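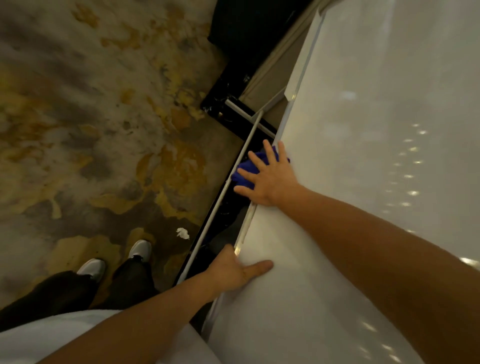
Trovwood House Survey Records

Measured and described houses from the Trovwood district, one row per building. Compiled by Karlijn Wuyts. The current release is the August one and replaces the earlier Condunden tables, which used a different numbering of bays.

Contents

houses.csv: 229 rows, one per house
openings.csv: 3172 rows, one per door or window
streets.csv: 53 rows, one per street or named lane
notes/: plain text field notes, named by house number

All files are UTF-8 with Unix line endings. Fields are separated by commas. Empty means not recorded. Zero means looked for and absent.

Scope

The survey covers detached and paired houses with a street front that can be seen from the public way. Row houses of more than two units are left out, as are churches, shops with no dwelling above, and barns. A barn converted to a dwelling is included if the conversion has its own street door.

Interiors were not surveyed. The few remarks on stairs and fireplaces in notes/ come from owners and were not checked.

Fields in houses.csv

house_id: integer, stable between releases
street_id: key to streets.csv
bays_front: number of bays on the street front of the main block
bays_side: number of bays on the longer side wall
stories: full stories, with 0.5 added for a finished garret
roof: gable, hip, mansard, gambrel, flat, other
ell: 0, 1 or 2
ell_stories: as for stories
style_main: one term from the list below
style_other: further terms, separated by semicolons
porch: none, door hood, part width, full width, wraparound
siding: clapboard, shingle, brick, stucco, synthetic, mixed
confidence: 1 to 3, where 3 is best

A bay is counted by the openings on the second floor. Where the second floor has been changed and the first has not, the first floor is used and the letter F is put in the notes file. The Condunden tables counted the first floor in every case, so bays_front should not be compared between the two without going back to openings.csv.

Style terms

Federal, Greek Revival, Gothic, Italianate, Second Empire, Queen Anne, Shingle, Colonial Revival, Bungalow, None.

"None" is for houses with no trim from which a style could be read. It is not a judgment on age. Houses stripped for synthetic siding often end up here.

Fields in openings.csv

opening_id, house_id, wall, floor, kind, panes, head, altered

Wall is given as front, rear, left or right, as seen when facing the front from the street. Corner lots are assigned a front according to the main door, even if the mailing address is on the other street. Head is flat, segmental, round or pointed. Panes is written upper/lower, for instance 6/6 or 2/1.
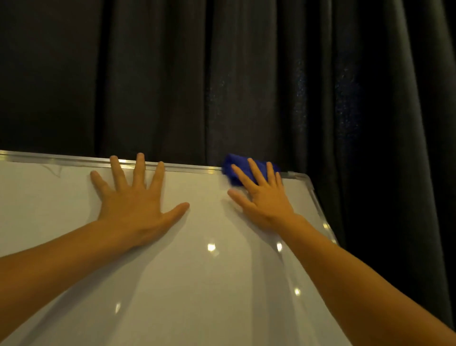

Known problems

Rear walls are under-recorded. If the rear could not be seen, no rows were entered for it, and the house has confidence 2 or lower.

The east end of Van Beek Street was surveyed in full leaf. Side walls there should be treated with care.

Rulleo Lane was renumbered between the two passes. The house_id values are correct, but file names in notes/ still use the old numbers. A lookup is given at the end of streets.csv.

Garrets were judged from the street by the presence of a window in the gable. A blank gable was entered as unfinished.

Changes in this release

Split style into style_main and style_other.
Removed duplicate rows for paired houses. Each half now has its own house_id.
Changed "attic" to "garret" throughout the notes.
Limited note files to 500 words. Longer ones were cut and the full text moved to notes/long/.

Corrections

Send the house_id, the field, the present value and the proposed value. A dated photograph of the wall in question helps. Corrections received by noon on a Friday are looked at the following week. Changes go into the next release and are listed by house_id.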